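Windent bench arm kit: frequently asked questions
November
By Karlijn Hendriks

What is in the kit?
One arm, one two-finger gripper, a controller, a camera stand with clamp, the cable set and a table mounting plate. The table is not supplied. Buyers in the Drorkstead area can collect from the Ordale workshop. All other orders go by pallet.

What sort of table do I need?
A solid top at least 30 mm thick, with enough overhang to take the clamps. Softwood is fine if the boards are glued and the frame does not rock. Check for movement by pushing hard on one corner with the arm powered off. Glass and hollow-core doors are not suitable.

How much can it lift, and how far does it reach?
The rated load is 2 kg, gripper included, at a reach of 800 mm. Closer in, the arm will hold more without a fault, but we do not support use above the rating and damage caused this way is outside the warranty.

Can it handle thin plastic tableware?
Yes. Set the grip force to the lowest step and raise it one step at a time until the item no longer slips. Bowls are best taken by the rim. A wet rim needs a higher setting than a dry one, so save the two as separate grip profiles.
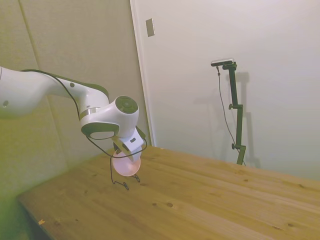 Gripper holding a pink plastic bowl above a pine worktop, camera stand at right.

Where should the camera go?
Clamp the stand to the table edge, outside the sweep of the arm, and tighten both knobs before running calibration. The calibration routine takes the stand position as fixed. If the stand is knocked or moved, run it again — a small shift at the base is a large one at the far side of the table.

How should the cables be run?
Leave enough slack at the wrist for a full turn in both directions, then tie the cable to the upper link. Jog the wrist slowly to each limit and watch for pulling. Loose ends near the gripper should be tied back or removed before a program is run at full speed.

Which software does it use?
The controller runs Shokri, which is installed before dispatch. Programs can be taught by hand or written as plain text. Version 129 or later is needed for grip profiles. Older controllers can be updated by USB stick. Allow the restart to finish before switching off.

Is it safe to work next to?
The arm stops on contact, but this does not replace a risk assessment. The shape of the item being held matters as much as the arm: a plastic bowl and a kitchen knife are different cases. The stop button must be within reach of anyone at the table.

Can I fit my own gripper?
Yes, if it matches the flange drawing in the manual. Enter the new weight and centre of mass under Tool, then repeat the contact test. Shaohua Shao on the Ordale support desk can check a drawing before you have parts made.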